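Plellum has released the rules for its December music awards, and the main change is in how songs are entered and counted. The record-industry group will accept 135 recordings into the first round, grouped into nine categories. Artists or their labels file the entries, and a song may appear in no more than two categories.

The ceremony will be held at the Otonmont, a hall with 2000 seats, and will be carried live on radio and by web stream beginning at 8 p.m. local time. A shorter version for television will be cut the same night.

## Voting

First-round ballots go to over 100 voting members, who are drawn from labels, radio stations, studios and concert promoters. Members vote only in the categories for which they are registered. Producers, for example, vote in the two production categories and in song of the year, but not in live act.

Each member ranks five recordings per category. A first place is worth five points, a second place four, and so on down to one. The five recordings with the highest totals become nominees. If two recordings tie for the fifth spot, the one with more first-place votes advances. If they are still tied, both are nominated and the category runs with six.

The final round uses a single vote per category. Ballots are tallied by Zeritz, an accounting office that also handled the count last year. Results are sealed until they are read on stage.

Members who worked on a recording as performer, writer, producer or engineer may not rank it in either round. The earlier rules applied this only to performers and writers.

## Eligibility

A recording must have been issued for sale or streaming within the 12 months before entries close. Remixes are eligible only in the dance category. Live versions are eligible if the studio version has not been nominated before. Re-recorded songs are treated as new recordings, provided that all vocal and instrumental parts were recorded again.

Albums need at least seven tracks or 25 minutes of playing time. Under the old rules both conditions had to be met, which kept several short releases out of the album category.

Songs in any language can be entered. Lyrics in a language other than English must be filed with a translation, which is passed on to the voting members with the audio file.

## Early entries

Singer Baiba Rimkutė has entries in four categories, the most of any solo artist so far: artist of the year, album, song of the year and best vocal performance. The quartet Damasceno is entered in three, including live act, where it won last year.

Rimkutė said she had split her songs between categories so that no two of them would compete.

"You can put everything into one category and divide your own vote," she said. "We sat down with the list and chose one song for each."

Plellum has logged 69 entries to date. The list is updated each morning and will be closed once the limit is reached or the entry period ends, whichever comes first.

## Ceremony format

Eight of the nine awards will be presented during the live broadcast. The award for engineering will be handed out in the hall before the broadcast begins and shown in the television version.

Performances are limited to four minutes. Acts may use backing tracks for instruments, but lead vocals must be live. Sound checks will be scheduled by stage position, with acts on the left riser going first. Changeovers between acts are set at 90 seconds, and presenters will work from a lectern at the front of the stage while equipment is moved.

Acceptance speeches are held to one minute per award. When an award goes to a group, the members may divide the minute as they wish.

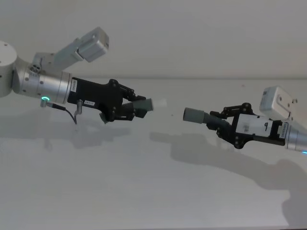

## Tickets and access

Tickets go on sale after the nominees are announced. Floor seats are reserved for nominees, their guests and voting members, and the balcony is open to the public. Doors open at 6:30 p.m. Seats not claimed by 7:45 p.m. may be reassigned.

Press requests should name the outlet, the number of staff attending and any equipment that needs power. Photographers without a broadcast pass will work from the side aisles and may stay for the first song of each performance.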